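# Leka Poker Night Is Back in October

Great news for card fans in Medthorpe! The Leka poker night returns this October with 53 seats, and the buy-in stays at 16 dollars. Everyone starts with 1000 in chips, and blinds go up slowly enough that you get to play some real hands.

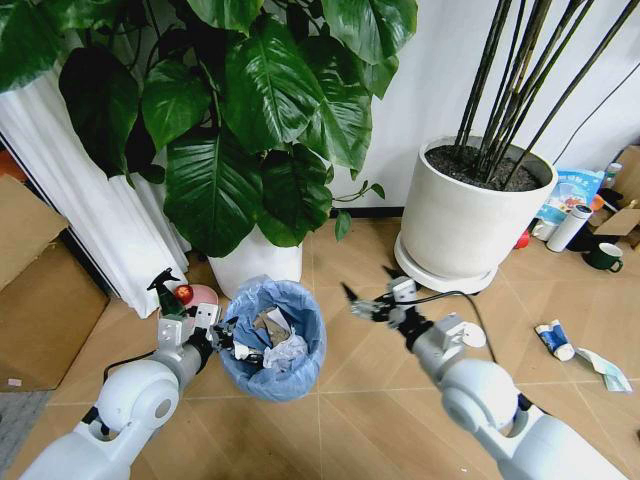 Felicja Zawadzka won the spring event with a pair of fives (what a finish that was!) and she'll be back to defend her title. Costel Kolev is dealing the final table again, and there's a new side game of five-card draw for players who get knocked out early.

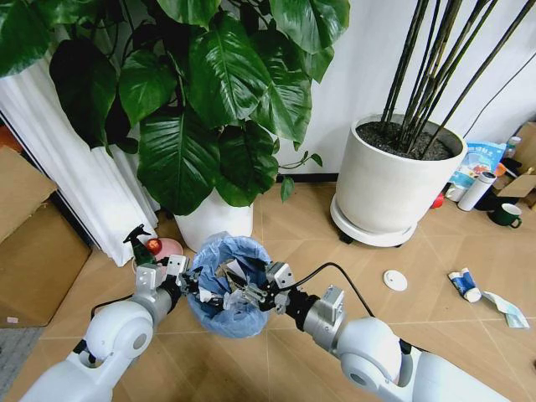

*Two grippers over a small bin with a blue bag.*

Doors open at 5 p.m., and sign-up is at the front desk.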